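My uncle kept his screws in a yellow case with clear drawers. When he moved to Preltgate he left it with me, and a note: "Bottom right, please look." 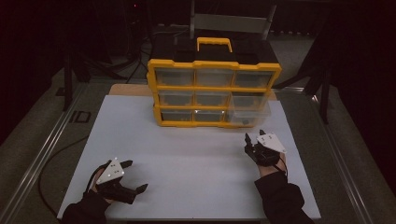
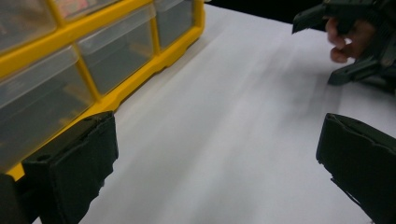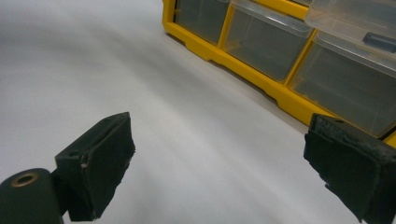 *Muchen Yuan*

I waited until December. All that time I had imagined a key, or the grey button from my grandmother's coat. In the evening I cleared my workbench and put the case on it.

The drawer came out with a small dry sound. I found one screw, quite short, and under it a paper in his writing: "For the kitchen door — it still squeaks."

I went to find the screwdriver.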